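Stidine Fold & Score Kit: a review by someone with a drawer full of wonky birthday cards

Posted 10 January 2019 by Suqin Wei

I have been printing my own greetings cards for years, and for years they have looked like they were folded in a moving car. The printing part I can do. You find a design, you press the button, the printer makes its grinding noise and out comes a balloon or a badger in a hat. Then you fold it, the white ink-starved crease runs straight through the badger, and the front ends up a good few millimetres narrower than the back.

So when my sister gave me the Stidine Fold & Score Kit for Christmas I took it in the spirit it was meant, namely as criticism. I've now made a fortnight's worth of cards with it, including the entire family's thank-yous, and I have opinions.

What you get is a plastic scoring board with grooves in it, a bone folder (which is plastic, so not one ancestor of it was ever a bone), a small guillotine, a corner rounder, 104 envelopes in two sizes and a code for the Salian online library of printable cards. The board is white. It will not be white by Easter.

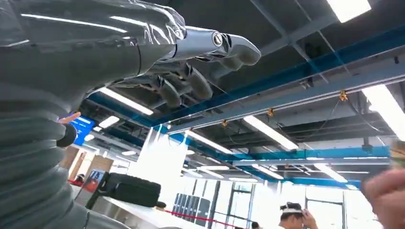

The grooves are the whole point, so I'll start with them. You slide your sheet up against the lip at the top, run the pointed end of the folder down the groove you want, and the card then folds along that line as if it had been meaning to all along. I did my first one on ordinary printer paper and tore it in half. On proper card it works beautifully. The leaflet says anything from 160 gsm upwards, and I'd say that is optimistic at the bottom end. I use 250 gsm from Workow, the cheap cream one in the shrink-wrapped brick, and it has yet to crack.

The A5 and A6 grooves are marked clearly. The square-card grooves are marked with a tiny diamond that I took for a moulding fault until the third evening. There's also a groove about a thumb's width from the left that the leaflet never mentions. I've scored a line down it and gained a card with a narrow flap. If anyone at Stidine would like to write in, I'd be glad to know who it's for.

The guillotine

Small, blue, and better than it looks. It cuts a straight edge on one sheet and a nearly straight edge on 2, and on three it chews. The blade sits under a clear guard which you have to press quite firmly, and the first few times I managed to press it, slide it, and move the card all in one go, which produced a set of thank-you cards with a jaunty slope. My aunt has already said how modern hers is.

Spare blades are sold separately. Of course they are.
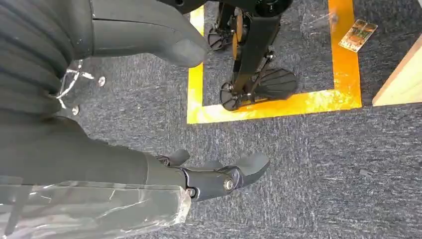 The corner rounder

I was ready to be rude about this and I can't be. It looks like a stapler that has given up, you poke a corner in, it goes clunk, and suddenly your card looks like something you'd pay for in a garden centre. I rounded everything. I rounded the leaflet. I rounded a parking permit, which I now have to explain to the council.

One warning: it leaves small curved clippings everywhere, and they carry static. I found one in a sandwich.

The Salian library

The code on the card in the box gets you a year of downloads. Salian says there are 3,443 designs, and I believe them, in the way I believe there are a great many beetles. Finding the one you want is another matter. Search for "birthday, dad" and you'll be offered tankards, golf, fishing, a tankard with a fish in it, and then several pages of christening cards. My father likes brass bands and crosswords. He is getting the fish.

Children's birthdays are much better served. There are rockets, diggers, mermaids, a really good crocodile with candles on its back, and most of them come as a plain front or with the age already on. The verses inside can be edited or removed. Remove them. One of the anniversary ones rhymes "together" with "leather", and I don't think anybody had a word with the author.

Printing is mostly painless. The files come as two-page PDFs, front then inside, and you have to tell your printer to flip on the short edge or the greeting arrives upside down. This is in the help pages, four clicks down, under "Advanced". I'd have put it on the box in red.

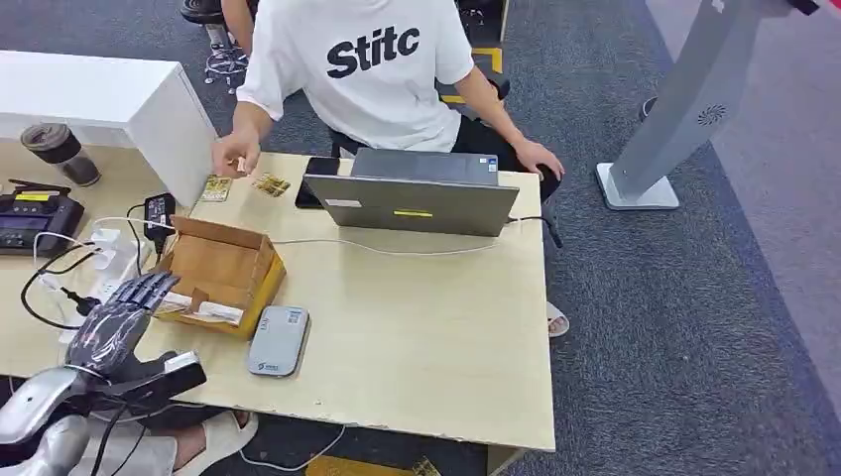
Two small gold and yellow cards on the desk, with a laptop open.

Colours came out slightly darker than on the screen, more so with the reds. I turned the brightness up a notch in the print settings and that sorted most of it. The foil-effect designs are best avoided on a home inkjet. They promise gold and deliver gravy.

The envelopes

Decent. The larger ones fit an A5 card folded once with a bit of breathing room, and the smaller ones fit an A6 so snugly that you have one chance at it. The gum tastes of nothing much, a step up from the ones I used to get at the market in Daltlow, which tasted of fence. I'd have liked a few coloured ones in among all that white, but I know I'm being greedy.

A grumble about storage

The box everything comes in has a moulded tray, and each piece has its own nest. It is a lovely tray. Nothing has gone back into it since it came out. The folder fits if you angle it, the guillotine fits if you take the folder out again, and the envelopes never really fitted in the first place – they were held in by the lid and force of habit. Mine now lives in a carrier bag on the back of a door.
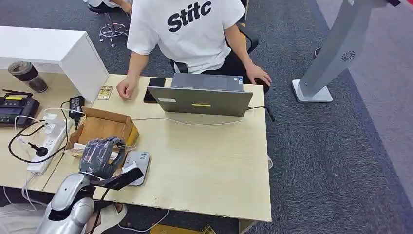
Would I buy it?

With my own money, probably, though I'd wait for April, when the craft shops start clearing shelves for the garden furniture. If you make one card a year, fold it against a ruler and save yourself the cupboard space. If you have nieces and nephews in any quantity, or you're the person at work who always ends up doing the leaving card, the scoring board pays you back quickly and the corner rounder is a small daily pleasure.

Four stars. It would have been five, but I've just found another clipping, in my shoe.

Good: the grooves, the corner rounder, the crocodile
Less good: the leaflet, the search, the tray
Card used: Workow cream, A4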